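Table clearing (robotics)

Table clearing is the household chore of taking things off a table and putting them where they belong. Most people learn it by age six and resent it by seven. In robotics it is a common test task, usually cut down to a single plate and a single item of food, with the dishwasher left for future work.

The difficulty lies mostly in the food. A plate is hard, round and predictable. Fruit rolls and bruises, and pastry comes apart under a grip that would suit a wrench. Two-finger grippers, designed with factory parts in mind, must be told how hard to squeeze, and a croissant offers little guidance.

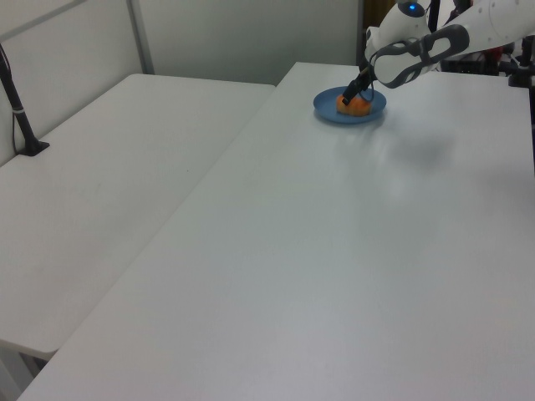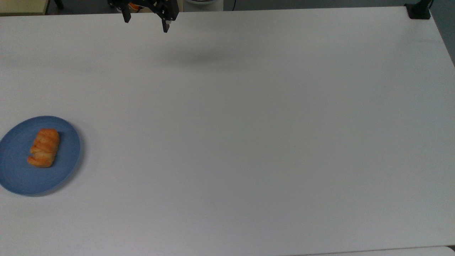 Black two-finger grippers at work over a white table with a blue plate: lowered onto a piece of orange fruit (first picture) and open, with a pastry on the plate (second picture).

The Tullville trials, reported on March 15, 2019, gave a Cindix arm 359 attempts at moving food on and off a plate. It needed over 20 seconds for a typical item – longer than many people take to eat one. Skinska's home model, Pal, was announced the following January with a tray and a friendly voice. It handled apples well and declined soup.

Shop-floor versions of the job are further along, as a bin of identical parts can be fixed in place and lit from above. Kitchens seldom cooperate. As of the last trials, no machine tested at Tullville could clear a family breakfast unaided, though several could make a start on it.

See also: Bin picking; Dishwasher loading; Gripper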